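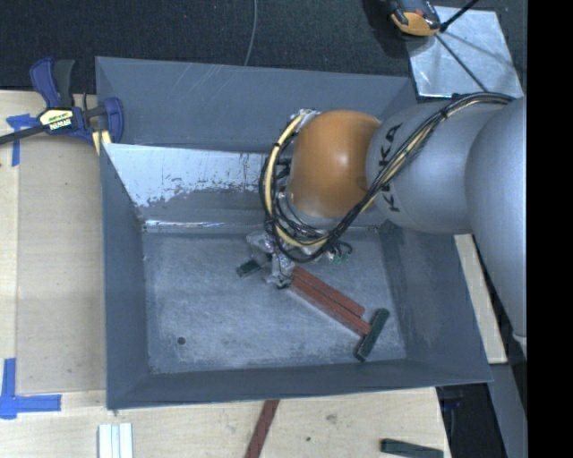
Hui-mei Hsu wrote:

> I still don't follow why the hulled oats run out clean and the unhulled
> ones hang up in the same hopper. Walls are 40 degrees from horizontal on
> all sides, outlet is a four inch square, slide gate underneath. The first
> part of a 500 lb load comes out fine, then it stops and I have to hit the
> side with a mallet. When it goes again it mostly comes from the middle.
> What's left at the end sits in the corners and I sweep it down by hand.
>
> Tassanee suggested a vibrator. Before I buy one I'd like to know if the
> hopper is wrong or the oats are wrong. Would polishing the inside do
> anything? It is bare steel and it has some scratches from the shovel.

There are two separate problems in your message and they have separate fixes, so I'll take them one at a time.

The first is the stoppage. That is an arch over the outlet. Unhulled oats are long and light and the hulls catch on one another, so they will lock across an opening that hulled grain of the same weight falls straight through. The usual rule for particles like that is to size the outlet by the longest dimension of the particle and then add a good margin for trash, and a four inch square looks generous on that basis. But you said in your July message that you are loading straight off the combine without scalping. Straw pieces change the answer. One stem lying across the opening gives the hulls something to build on. Run a batch through the scalper first and see whether you still need the mallet. If you don't, leave the outlet alone.

The second is the corners. Your walls are at 40 degrees but your corners are not. Where two sloping walls meet, the valley between them runs at a shallower angle than either wall. For two equal walls at a square corner, the tangent of the valley angle is the tangent of the wall angle divided by the square root of two. Work that out for your hopper and the valley is a little under 31 degrees. I would not expect unhulled oats to clean out of that by themselves, polished or otherwise. The same effect is why what moves is the center: grain in the middle has a steep path to the gate and the grain in the valleys has a poor one, so you get a channel with dead stock around it.

On polishing. Surface finish matters, but scratches matter less than people think and the direction matters more than the depth. Scratches running down the slope do very little. Scratches running across it, weld beads and lap joints facing the wrong way all hold grain. Steel that has had a few seasons of oats over it is usually slicker than new steel with the mill finish on it, and a film of rust from sitting over the winter is worse than either. I would wipe it down, knock any rust off with a pad, and grind the welds in the valleys flush if they aren't already. I would not pay for polishing.

You can measure what you have with a scrap of the same sheet. Put a shallow ring on it (a cut-off piece of plastic pipe is fine), fill the ring with your oats, lift the ring slightly so only the oats are touching, and tip the sheet until it slides. Read the angle. Do it several times and keep the worst reading. Use oats at the moisture you normally load at -- damp oats from the top of a wagon will give you a different number from dry ones out of storage. The valley needs to be steeper than that reading with something to spare.

If the valley comes up short, the choices I know of are:

- Corner fillets. Bend a strip of sheet, set it in each valley from top to bottom, and tack it. It takes a bit of volume and makes the corner wide instead of sharp. It doesn't make the valley much steeper. It helps with the fines that pack in there.

- Steeper walls. This is the real fix and costs height. Viktória Csonka rebuilt the one at Prindton this way and had to raise the stand, then lengthen the elevator leg to match. She posted her cut list to the files area.

- A liner. The plastic sheet sold for truck beds will lower the sliding angle for most seed. Countersink the bolts and run the laps downhill. Static can be a nuisance with light seed in dry weather.

- A vibrator. It will move the corners if it's mounted on the lower part of the slope and run only with the gate open. With the gate shut it packs the load and makes the arch stronger. If you go this way, wire it to the gate switch.

For what it's worth, the McGrath setup has shallow sides and always has. They draw 300 lb at a time, someone sweeps the corners between lots, and they have never thought it worth changing. If you are cleaning down between varieties anyhow, you will be in there with a brush regardless of the angle.

I have not dealt with the slide gate. Neusa Andrade had a question about partial opening last year and I think the answer was that a partly opened slide acts like a smaller outlet on one side only, so you draw down one wall and the rest stands. Open it fully and control the rate below the gate if you can.

Please post the sliding angle when you have it, with the moisture.

Aba Quartey

September -- posted by Aba Quartey

Recent in this list
Re: Scalper screens for unhulled oats
Slide gate, partial opening
Re: Re: Elevator leg extension, Prindton
Belt tracking on the Vikura cleaner
Moisture meter disagrees with oven
Tikthorpe seed day, parking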